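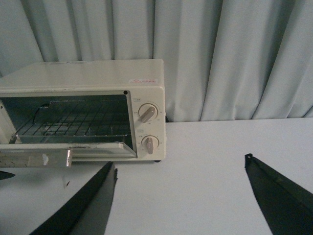
Iara Zapata read my first draft and asked why anyone would write a whole report on a toaster oven when the dorm has a real stove down the hall. Fair question! The short answer is that the stove down the hall is always taken at dinner time, and the long answer is the rest of this report.

Final report, Small Kitchens project
January 19, 2024

What I wanted to find out

My project was supposed to be on how people cook when they don't have much of a kitchen. I started in October with a big plan (surveys, interviews, a map of every shared kitchen in Rampersad Hall) and by the second week I had cut it down to one countertop oven and the table it sits on. The oven is cream-colored, with a door that folds down and two knobs stacked on the right side. It's a plain little thing and I have gotten very attached to it.

I had two questions. Can a person who has never used this oven figure it out without help? And what do people get wrong the first time?

How I did it

I asked 7 people from my floor to make open-faced cheese toast. They got bread, cheese, a plate and a pair of mitts, and I sat on the other side of the room with a notebook and tried very hard to keep my mouth shut. That was the toughest part of the whole project. I'm a person who points at things.

Afterward each of them talked with me for a few minutes while they ate. I had a list of questions, but most people just started complaining or telling me about their grandmother's oven, so I let them go and wrote down what I could.

What happened

Everybody got toast in the end. 5 of the 7 turned the wrong knob first. They went straight for the top one, the way you would grab the first thing your hand lands on, and then stood there waiting for something to happen. The numbers around that knob are small, too — two people bent down with their nose practically at the panel to read them.

The door caused more trouble than I expected. When it's open it lies almost flat, with the glass facing up, and it looks so much like a shelf that 3 people set their plate right on it. I had done the same thing the first time I used it, so I can't be smug about it. The handle is a flat metal bar along the edge of the door, and with mitts on, it's kind of hard to get your fingers around.

Then there's the rack. Thin slices sag a little between the wires and the cheese goes over the side, and after the first two rounds I started handing out a square of foil with the bread. I know that changes the test halfway through. My instructor wrote "hmm" next to it in the margin and she's right, I should have started over with foil for everyone.

Where the oven goes

I hadn't planned to write on this at all, but people kept bringing it up. Our oven is on a white table with the curtain right behind it, and Iara said that made her nervous the entire time. I went and read the instruction booklet for the Menix my parents have at home, and it wants clear space at the back and sides and nothing made of cloth nearby. I've written "move oven away from curtain" at the top of my to-do list for next term, and I'd put it first in any advice to people setting up a kitchen like ours.

The top needs a wipe as well. It collects dust, and the scuffs make it look worse than it is.

What I would change

More people, for sure. Seven friends who all live on one hallway is a pretty thin group. I'd also like to try a second oven with the knobs side by side and see if the wrong-knob thing goes away. And I would pick something other than cheese toast, maybe a baked potato, where the setting really matters and you can't just stand there and watch it melt.

My whole write-up was supposed to come in under 3,000 words, and I had no trouble with that. The notes from the seven sessions are in the blue binder, with the tasting comments at the back.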